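## 4. Setting up the waiver wire and trades

Do this after section 3 (scoring) and before you send the invites. If invites are already out you can still do it, but managers get a notice every time you save, so save once.

You need commissioner rights. Co-commissioners can see these pages but the Save button is greyed out for them. If you're a co-commish and need something changed, message the commish.

### 4.1 Roster size

1. Open **League > Rosters**.
2. Set active spots by position. Default is 3 centres, 3 left wing, 3 right wing, 4 defence, 2 goalies.
3. Set bench. Five is plenty for a ten-team league.
4. Set injured reserve. Zero is allowed.
5. Set the floor and the ceiling (see below).
6. **Save**. Once.

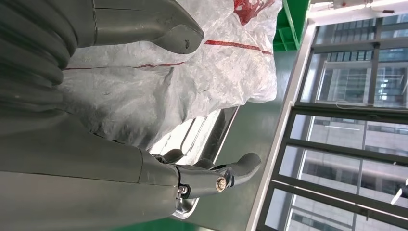
Roster floor and ceiling are two separate numbers and people mix them up. The floor is the fewest players a team can carry and still have its lineup counted. The ceiling is the most it can carry before adds are blocked. Picture them like the two grey gripper fingers, one over the other and both pointing the same way: the upper one is your ceiling, the lower one is your floor, and a team's roster has to sit in the gap. If you set both to the same number there is no gap and every add needs a matching drop. Some leagues want that. Most don't.

**Note:** IR players don't count toward the ceiling. They do count toward the floor. Yes, we know.

**Caution:** lowering the ceiling mid-season doesn't drop anybody automatically. Teams over the limit are locked out of adds and trades until they fix it, and their lineup for the night freezes as is. Warn them first.

### 4.2 Waivers

Two types. Pick one, you can't switch after the first game is played.

- **Rolling order.** Last place claims first. Use a claim, go to the back.
- **Blind bid.** Everyone gets a season budget, highest bid wins, no refunds.

Steps for rolling order:

1. **League > Waivers > Type > Rolling**.
2. Choose the starting order. Reverse of draft is the usual.
3. Set hold time. Dropped players sit on waivers this long before they're free to anyone. 48 hours works.
4. Set the run time. 4:00 am Eastern is default. If half your league is out west maybe move it later.

Steps for blind bid:

1. **League > Waivers > Type > Blind bid**.
2. Set budget. Whole dollars only.
3. Set minimum bid. Zero is fine, it keeps broke teams alive in March.
4. Pick the tie-break. Standings or timestamp. Go with standings, timestamp rewards whoever was up at 5 am.
5. Tick **Hide losing bids** if your group can't be trusted to stay polite.

Budgets can be odd numbers. The Stumance league runs on 327 a team, left over from some joke at their first draft, and the math works the same.

**Note:** a claim on a player who gets traded before the run is cancelled, money goes back. A claim on a player who gets *hurt* before the run is not cancelled. Check the news before bed.

If two claims from one team depend on the same drop, only the first goes through. Order them on the claims page by dragging. On mobile hold the three lines, then drag. The save tick is at the top right and easy to miss.

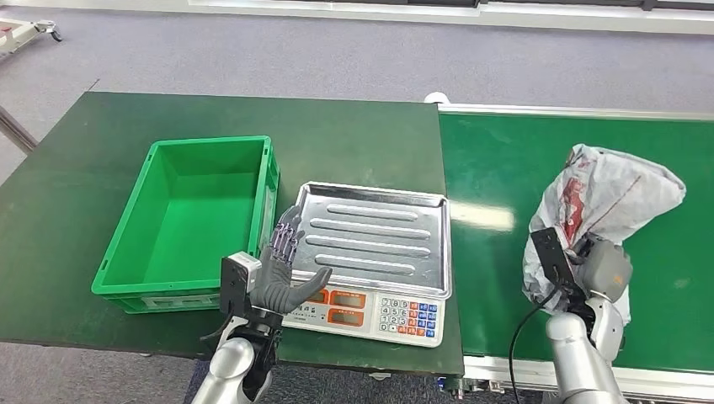 *Green crate and digital scale on the work table, conveyor at right.*

### 4.3 Trades

1. **League > Trades > Review**. Options are None, Commissioner, League vote.
2. If vote, set the number of vetoes needed. More than half of the teams not in the deal is a decent place to start.
3. Set the review window. 24 hours default. Zero means the trade goes through right away.
4. Set the deadline. Use a time of day too, otherwise it closes at midnight in the commissioner's time zone, not theirs.
5. Draft picks: on or off. On for keeper leagues, off for everybody else.

Lineups stay with the old team untill the review window closes. So if a deal is accepted at 6:50 pm and the puck drops at 7, points from that night go to the team giving the player up. This is the single most common email to support. Mostafa Samir answered 142 of them last season and would like fewer.

Milagros Vergara's advice for commissioners, pasted from the help board:

> Write the veto rule in plain words on the league page before the draft. Vetoes are for collusion. If you just think your buddy made a dumb trade, let him make it.

**Caution:** reversing a trade (**Trades > History > Undo**) puts the players back but does not put back anyone who was dropped to make room. Those players are on waivers, or already on another team. Undo inside the hold time or don't bother.

Three-team deals have to be entered as two trades. Enter the first one, leave it pending, enter the second, then approve both together from the commissioner page. If one gets approved early the other may fail on the ceiling check in 4.1.
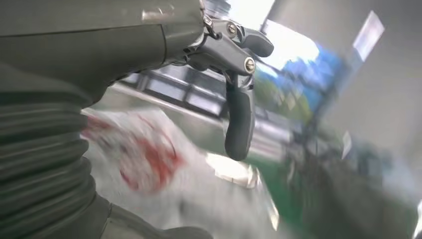 For pick trades, check the round *and* the year before you approve. The drop-down starts on the current year and it's dead easy to deal away a pick from a draft that's already over. The system lets you. It shows up in the history as a trade for nothing, and the other manager will not see the funny side.

### 4.4 Locks

1. **League > Locks**. Choose **Player** (each player locks when his game starts) or **Daily** (everybody locks at the first game of the day).
2. Afternoon games: with Daily on, a 1:00 pm start locks the whole roster at 1:00 pm, including the guys playing at ten at night. Teams forget this on every long weekend.
3. Goalies only: tick **Late goalie swap** to let a manager change goalies up to the start of the replacement's game. Works with Player locks only.

### 4.5 Bringing settings over from Trement

If your league is moving from Trement you can import rather than type it all again.

1. In Trement, export the league as a CSV. Rosters and history are two separate files, get both.
2. In Clukard, **League > Import > Rosters**. Wait for the green tick.
3. Then **Import > History**. Not the other way round, or the old teams have no managers attached.
4. Go down the list of unmatched names. Anything with an accent or a double-barrelled surname usually ends up here. Pick the right player, hit Match.
5. Recheck 4.1 to 4.3. Waiver type does not import.

Limit is 2,617 rows per history file. Over that, split it by season. Bahman Shirazi has a spreadsheet that does the splitting, linked in the files tab of the help board.

**Note:** old trade comments import as well, all of them, and they're visible to new managers. Have a read first.

### 4.6 Test before you invite

1. **League > Tools > Dry run**.
2. Add a free agent to any team. Drop him. He should show as on waivers with the hold time you set.
3. Put in a claim from a second team. Hit **Run now**.
4. Propose a trade between teh two, accept it, check the window counts down.
5. Hit **Clear dry run**. Rosters go back to empty. If they don't, log out and back in.

Dry run shuts off for good after the draft starts. Invites are section 5.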